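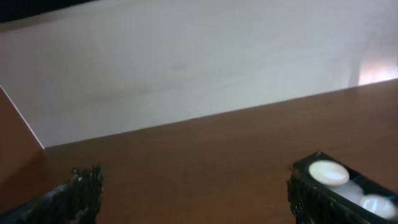 Interim Progress Report: Otari Ground Pitch and Player Availability Project

Prepared for the Ekeo Sports Facilities Fund
Reporting period: April to August

1. Purpose of this report

This report covers the second reporting period of the grant awarded to Rimusmont Football Club for work at the Otari Ground. It follows the headings in the funder's reporting template. Section 5 on spending should be read with the ledger extract, sent separately.

The grant supports two strands of work:

Strand A: drainage and surface repair on the main pitch and the lower training pitch.
Strand B: a record of player availability across the senior and youth squads, to be compared with pitch condition over two seasons.

2. Status of Strand A

Drainage work on the main pitch is complete. The contractor, Rainer Groundworks, installed 469 meters of lateral drain, tied into the existing collector on the east side. Trenches were backfilled with gravel and topped with a sand and soil mix to match the root zone. The center circle and both penalty areas were stripped and reseeded after the trench lines had settled.

The collector outlet was found to be partly blocked with silt during the first week of work. It was cleared and fitted with an inspection chamber, an item missing from the original scope. The cost was met from contingency and is shown on its own line in the ledger.

The lower training pitch is behind schedule. Survey levels taken in May did not agree with the drawings supplied with the application, and the fall toward the north corner is shallower than assumed. The contractor has submitted a revised layout that moves the outlet to the west boundary. The club accepted the layout in July. Excavation has not started.

Irrigation heads on the main pitch were tested in June. Two heads behind the south goal showed low pressure and have been replaced. The control unit was set to a night schedule for the grow-in period and will return to the normal schedule before the first home fixture.

3. Surface testing

Hardness, traction and infiltration were measured on the main pitch before work began and again in August. Readings were taken at the same test positions on both visits.

Infiltration has improved at every position. The largest change was in the north goalmouth, where standing water led to most of last season's postponements. Hardness readings are within the target range except along the west touchline, where the ground remains firm. This strip is used for warm-ups and for substitutes, and will be spiked again in the fall. Traction in the reseeded areas is lower than on the older turf. The agronomist's note advises against full training sessions on the main pitch until root depth is rechecked.

No conclusion on drainage performance under match conditions can be drawn yet. The period was dry, and the pitch has not been tested by prolonged rain.
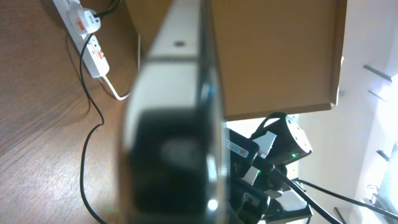
Rimusmont Football Club, Performance and Facilities Department

4. Status of Strand B

The availability record opened at the start of preseason. Each entry gives the squad, the session or match, the surface used and one of four status codes: available, modified training, injured, or absent for another reason. Illness and international duty both fall under the last code and are left out of the injury analysis.

The record now holds 4000 player-session entries. Of these, 152 are coded as injured. The funder should treat this as a baseline figure only. It covers preseason, when training load is higher and when most sessions were held on hired artificial turf while the Otari Ground was closed.

Data quality is acceptable for the senior squads. Entries are made on the day and checked at the end of each week. The youth squads have been less consistent, and several sessions in June were entered late from paper sheets. Sessions with no surface recorded have been kept in the file but flagged. They will be excluded from any comparison between surfaces.

One coding problem was found in July. Players returning from injury were being marked as available when they were still on a reduced program. The guidance sheet has been reworded and the affected entries corrected. The code for modified training now applies until a player has completed a full session without limits.

5. Spending

Strand A spending is below profile because of the delay on the lower pitch. Strand B spending is on profile. The club asks for approval to move $1000 from the Strand B equipment line to the Strand A contingency line, to restore part of the amount used on the collector outlet. The equipment line would still cover the remaining purchases. There is no change to the total award.

6. Risks

Weather. Excavation on the lower pitch needs firm ground for machinery. If work has not begun by October it will be held over to spring.

Fixture load. The main pitch will carry senior home matches and some youth cup ties. Training will stay on hired surfaces until the root depth check. Hire charges for this period are met by the club and are outside the grant.

Incomplete records. Coaches of the younger age groups will be given a shorter entry form. Weekly checks will be extended to all squads from September.

7. Work planned for the next period

Recheck root depth on the main pitch and confirm the date for normal use.
Begin excavation on the lower training pitch, subject to ground conditions.
Repeat surface tests after the first spell of sustained rain.
Issue the first comparison of availability by surface, senior squads only.
Submit the revised drawing for the west boundary outlet with the next claim.

8. Decisions requested from the funder

Approval of the budget transfer set out in section 5.
Approval of the revised outlet position on the lower training pitch.
Confirmation that the Strand A completion date may move to the end of May if excavation is held over.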